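I paid for a birth chart reading so you don't have to. Thread.

Aug 13, 2026

1/ The service is called Dremora. You type in your birth date, hour and town, and it mails back a "full portrait." Mine ran to 12 pages. I was born in October, in Grulamport, a little before breakfast according to my mother, who has given me two different times over the years.
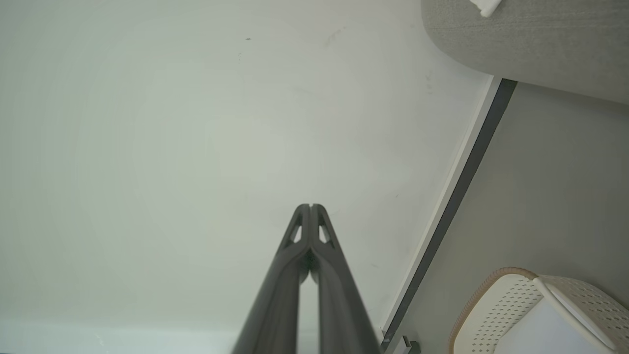
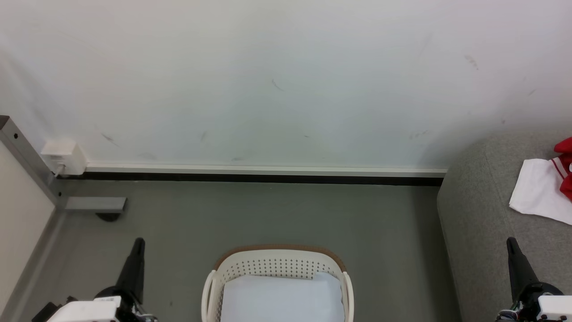
2/ So I ordered it twice. Same date, same town, one chart for each of my mother's times. I wanted to see how much the hour matters, because every astrologer I've ever talked to says the hour is everything.

3/ Chart one says I'm "private, but open with those who earn it." Chart two says I'm "open, but private about what counts." I read these out loud to my wife and she asked me to read the second one. I had already read the second one.

4/ Money section. Chart one: I'm careful, with moments of impulse. I would like to meet the person who is careful and has never had a moment of impulse. I bought two birth charts in one evening.

5/ The rising sign did change between the two, I'll give them that. Chart one has me rising in Libra and chart two in Scorpio. By page 4 both had me down as "a natural mediator who can hold a grudge."

6/ Then I tried a competitor, Timus, which sells itself as the "scientific" one. They say their method draws on 827 separate points in the sky. I wrote in and asked for a list. I got a coupon.

7/ Timus says my career peak comes late. Dremora says I've likely had "an early success that shaped you." I won a spelling ribbon in third grade, so maybe both are still in play.

8/ Somebody always says at this point that cheap computer charts don't count and you need a real reader. Fine. I sat with one at the Bevan fair last fall. She asked me eleven questions before she told me anything, and then she told me my answers.

9/ She was nice, and I enjoyed it. I'd probably pay again for someone to pay attention to me for half an hour. I just don't see what Saturn did.

10/ Test you can try at home: take the page for your sign, cross out the sign's name, and hand it to a friend born six months away. Ask if it fits. I did this with my brother-in-law, who called it "spooky how right it is." He's a Taurus. He was reading Scorpio.

11/ Replies are telling me I'm being skeptical because I'm a Scorpio rising. Last week a page told me Libra risings are skeptical because they weigh both sides. Which sign is the one that believes you?

12/ And no, I'm not posting my birth hour so you can "do it properly." Dremora already has it, both versions, and now sends me 400 words every morning about my moon. Still looking for the unsubscribe link.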